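August 25, 2021

Basket job again, right arm. Writing this up while I still remember the order of things, as the log only tells half of it.

Started with the usual: basket by the white cabinet, one apple in it, pick up by the handle, lift over the cabinet top, put it back on the floor. I'd set it going for 20 rounds and gone to fetch a tea. Came back to find it stopped on round 2 with the right wrist humming to itself and the Rimik controller showing an overcurrent on the index finger. No damage that I can find, but the finger was properly hot – I could only keep my hand on it for a second or so. 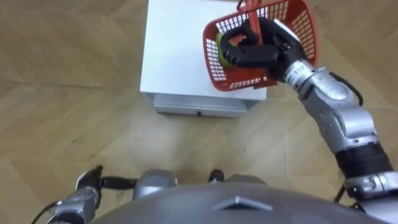 My first thought was the handle grip, because we tightened the closing force last week and I was never very happy about it. So I dropped the force back to what it was and ran it again. Same fault, a bit later on. Then I swapped the Valtow supply for the spare in case it was sagging under load, which cost me most of an hour and told me nothing at all. (The spare is back on the shelf. Its fuse holder is loose, please don't use it for anything with people nearby until I've looked at it.)

What I should have done first was read the finger currents, and once I did it was plain enough. The peak comes on the release. The hand gets told to open, the finger is still hooked on the basket, and the position loop just keeps pushing against the plastic. The limit in the Stilline settings file was 3,000 mA, left over from the bench tests, so nothing stepped in until the controller's own cut-out did. That's the part that bothers me. Anyone reaching down to free the basket would have had their fingers in there with it.

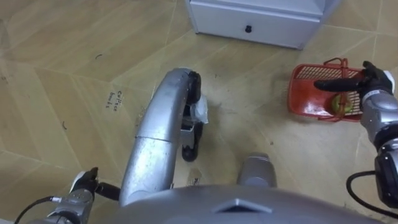
Anyway, limit brought right down for all the fingers on both hands, and I've added a check that the finger has really moved before the arm is allowed to pull away. If it hasn't, everything holds still and waits for one of us. Did another 20 after that, slow speed, me standing with the stop button in my hand the whole time. No trips. Two holds, both cleared by nudging the basket with a broom handle, so the check does something at least.

Still to do:
Email Deligiannis about a replacement tendon for the index finger. It feels slack to me now, though it may always have been.
Find out why the bench limits got copied across in the first place. I think it was me, in the August tidy-up.
Stop button needs a longer lead – it only just reaches the cabinet.
Full speed not allowed until the tendon is done, please.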